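Hellcombe, saison 2 : beaucoup de brume, peu d'enquête

On m'avait vendu Hellcombe comme la série policière qui allait réconcilier les amateurs de Wilkie Collins et ceux qui ne lisent plus. J'ai vu la première saison sans déplaisir, la deuxième avec un carnet sur les genoux, et le carnet est rempli de points d'interrogation.

Le point de départ reste bon. L'inspectrice Tilten revient dans le village où elle a grandi pour une disparition que tout le monde préfère oublier. Le scénariste, Eero Ikonen, sait poser une ambiance : une auberge fermée, un registre paroissial auquel il manque des pages, une tante qui répond toujours à côté. Pendant deux épisodes, j'y ai cru.

Et puis l'intrigue s'arrête. Le troisième épisode consacre un temps infini à un héritage dont on ne reparlera plus. Le quatrième reprend la scène de l'interrogatoire sous un autre angle, sans rien y ajouter. Quand un indice arrive enfin, il tombe dans une conversation au téléphone dont on n'entend qu'une moitié. Le procédé passe une fois.

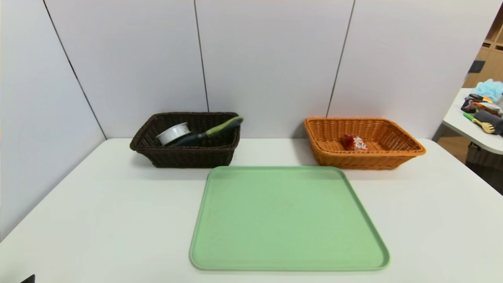
Les acteurs

Hsin-yi Tse, dans le rôle principal, fait ce qu'elle peut. Elle joue bien la fatigue, moins bien la déduction, mais on ne lui donne pas grand-chose à déduire. So-ying Chung, la tante, est la seule qui m'ait fait lever les yeux du carnet : elle a une façon de ranger des tasses qui en dit plus long que tous les dialogues. Narendra Bisht hérite du médecin légiste sarcastique, personnage que j'ai dû croiser dans 36 séries et qui ne gagne rien à la trente-septième.

La mise en scène

Chun-yin Kwan filme joliment la lande, trop souvent. La musique prévient de chaque découverte avec quelques secondes d'avance, ce qui est fâcheux pour un suspense. Certains y verront un hommage au feuilleton gothique. Je veux bien, mais les feuilletonistes payés à la ligne avaient au moins la politesse de finir leurs chapitres sur quelque chose.

La fin

Sans rien dévoiler, le coupable est désigné grâce à un document que le spectateur n'a jamais pu voir. Pour un récit qui se réclame de l'énigme classique, c'est tricher. J'ai revu le premier épisode pour vérifier : aucune trace.

Une saison 3 serait en préparation. Je regarderai sans doute le début, pour la tante.

Ma note : 2 étoiles sur 5.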